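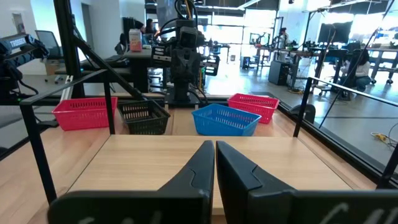
The wrist view operators work from, with the mesh baskets along the far side of the table.

Call for Participants: Gripper Finger Comparison, Curville Test Floor

Posted 4/16/21

Drotimholm is looking for people to operate a pair of tabletop robot arms in a paid comparison study. We want to find out which of 3 finger shapes makes it easier to pick up, turn and set down light plastic objects with thin walls. The study is called Mulligan. It runs at our test floor in Curville through the end of July.

You do not need a background in robotics. We need people who are new to the arms as much as we need people who have driven them before, and we will place you in a group based on what you tell us when you apply.

What you will do

You will sit at the operator desk and move the arms with a pair of hand controllers. The tasks use small mesh baskets in red, blue and black. You will be asked to sort them by color, line them up along one side of the table, turn them to match a printed layout, and pass them from one arm to the other. Each task is done once with each set of fingers. Between sets, a staff member swaps the fingers and checks the calibration while you take a break.

The baskets were picked on purpose. A mesh wall gives a pointed fingertip something to catch on, which can help or hurt depending on the angle. Rims are easy to pinch but tend to slip when the arm turns. We have our own opinions about which finger handles this best and will keep them to ourselves until you are done.

Part of each session is done from the wrist camera alone. In the other part you also get a wider view of the table. Most people find the wrist camera hard at first — the fingers take up a lot of the picture and depth is difficult to judge. Slow runs are fine. We record dropped baskets and repeated grasps, but you are not being graded.

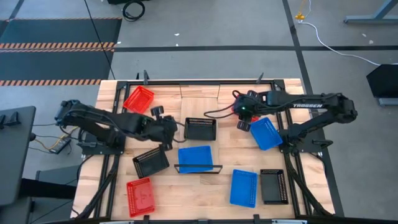

Do I have to come back for more than one session?
One session is enough to take part and be paid, though people who finish the first may be invited to a second with the Sternmont controller.

Time and pay

A session takes 3 hours, including training and breaks. Pay is $100 per session, sent by check or direct deposit after the session. If we have to stop early because of a fault on our side, you are paid the full amount. Parking in the lot behind the building is free.

We have 208 session slots to fill. The first 169 are for the finger comparison. The rest are held for the Sternmont controller trial, which uses the same tasks and the same table.

Who can apply

You must be 18 or older and able to use both hands to work a controller while seated. Glasses and contact lenses are fine. Please tell us if you are left-handed, as we are trying to keep the groups even. You should be able to tell red, blue and black apart on a monitor, with correction if you use it.

Current Drotimholm employees and people who live with them cannot take part. Former employees may apply if they have not worked on gripper design.

On the day

Wear closed-toe shoes and tie back long hair. The floor is a shared workspace and other teams will be at their own stations. Stay outside the table frame whenever the arms are powered. There is an emergency stop at the operator desk, and you will be shown how to use it before anything else.

We record the camera views, the arm positions and the controller inputs. Your name is stored separately from the recordings. You can stop at any time and ask us to delete your session, up to the point where the results are combined.

How to apply

Fill out the form at the Curville front desk or ask for it by mail. Include your age, which hand you write with, any experience with game controllers, machine tools or robot arms, and the times of day you can come in. Morning slots fill first. We reply to every application, including the ones we can't place, and keep a waiting list for cancellations.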